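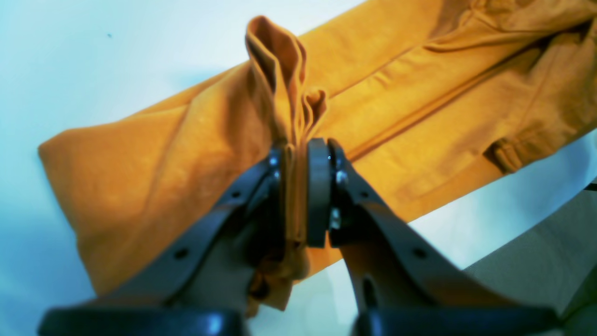
Does a snap-fit figure kit need primer before it is painted by hand? For parts that rub against each other when the figure moves, primer is worth the extra evening, and for the other parts the bare plastic holds acrylic paint well enough.

4 min read

This was the question of our group in the materials course at Brorkberg, and the report gives how we tested it and what we found. The text was finished on July 13, 2018.

The kit we used is the Tiltix walker, a small posable robot figure that is built without glue. We bought it at the hobby shop Giáp, where it is sold in a plain box with four runners and a sheet of stickers. One kit has 109 parts. We did not paint all of them. We chose 32 parts for the test, and half of them received a coat of Zukent gray primer from the spray can. The other half were only washed with dish soap and left to dry overnight. After that, all 32 parts got two thin coats of the same Zukent acrylic, put on with a flat brush.

The parts were of two types. Armor plates are outside and touch only fingers. Joint parts are the knees, elbows, hips and shoulders, where plastic turns against plastic. We bent each joint 200 times by hand and looked at it under a desk lamp every 50 bends. This was boring work and we took turns.

On the joint parts the difference was clear. Without primer, the paint on the knees came off in small flakes before the first check, and at the end the peg was almost bare. With primer the paint became shiny and thin at the contact line, but most of it stayed. The shoulders were a problem in both cases - the socket is very tight in this kit, and we should have sanded the peg a little before painting.

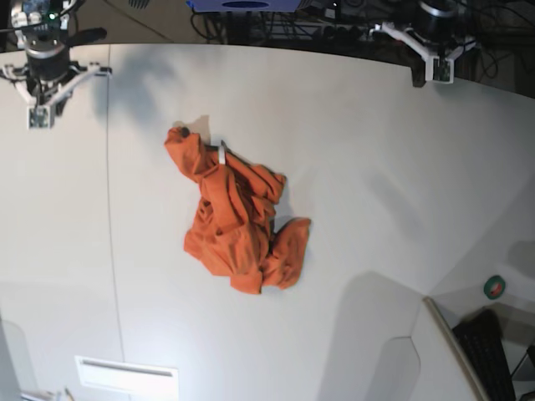
Armor plates had to be tested in another way, as they do not move. We rubbed each plate 37 times with a dry cloth, always in the same direction and with one finger behind the cloth. We saw no loss of paint on the flat faces of any plate. On sharp corners the plates without primer showed a little of the plastic. One mistake came from the cloth. In the beginning we rubbed with it bunched up, crumpled like the orange one on the white table, and then the folds pressed harder in some places than in others. We folded it flat, repainted the two plates already rubbed, and began again.

Our test has limits. Only one kit and one brand of paint were used, and the pressure of a hand is not constant. Primer also makes the peg thicker, so two of the elbows became stiff and one made a white stress mark when we pushed it in. A person who paints a figure only for the shelf can skip primer on the plates. For the joints we would use it again, sprayed thin, and sand the peg first. We did not try a clear top coat - it was in the plan, but the can was empty.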